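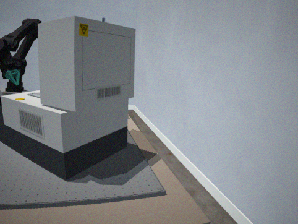
What does a self-draining cockpit do when the boat is sitting too low?
It lets the sea in by the same holes the rain goes out of.

Felista Rotich had read the brochure twice and still didn't believe it. The Tzanetos valve, it said, would drain a flooded cockpit in 100 seconds with no moving parts. She had owned boats long enough to have paid for several things with no moving parts.

"It's a flap," she said.

"It's a membrane," said the man from Kilum. He had driven down to Clometholm with a case of them and a clean pair of deck shoes.

"Does it move?"

"It flexes."

She wrote that down.

The boat was called Atow, and she leaked from above. Every green wave that came over the bow ended up around the helmsman's ankles, and the old drains took their time. In July Felista had brought her home across the bay with a bucket between her knees, bailing with one hand and steering with the other, and had told the yard she would listen to anyone with an idea. She had not promised to be polite about it.

They fitted two valves before lunch. The man did neat work, she gave him that. He bedded them in sealant, wiped the edges with his thumb and talked about pressure the whole time. Water always wants to go down, he said.

"Water wants to go where it's level," said Felista. "Get in."

"Sorry?"

"You and your case. And those three by the fuel dock, if they've nothing on. I sail with a crew."

The three came, and brought their lunch. Atow settled at the stern the way she did with people in her. Felista sat at the tiller and looked at the cockpit floor. The man from Kilum looked at it too. For a while it stayed dry, and he began to say something about the shape of the lip.

Then a launch went by too fast, the way they do, and its wake slapped up under the transom. A little tongue of water came in around the port valve and ran forward to his shoe.

"That's the wake," he said.

"There's wakes at sea. They call them something else."

He knelt down and pressed the membrane with a finger. It flexed. A second tongue came in over his knuckle.

"It may need to bed in," he said.

"How long?"

He thought about it. One of the men from the fuel dock had stopped chewing to hear the answer.

"A season?"

Felista reached under the seat - she didn't need to look - and handed him the bucket.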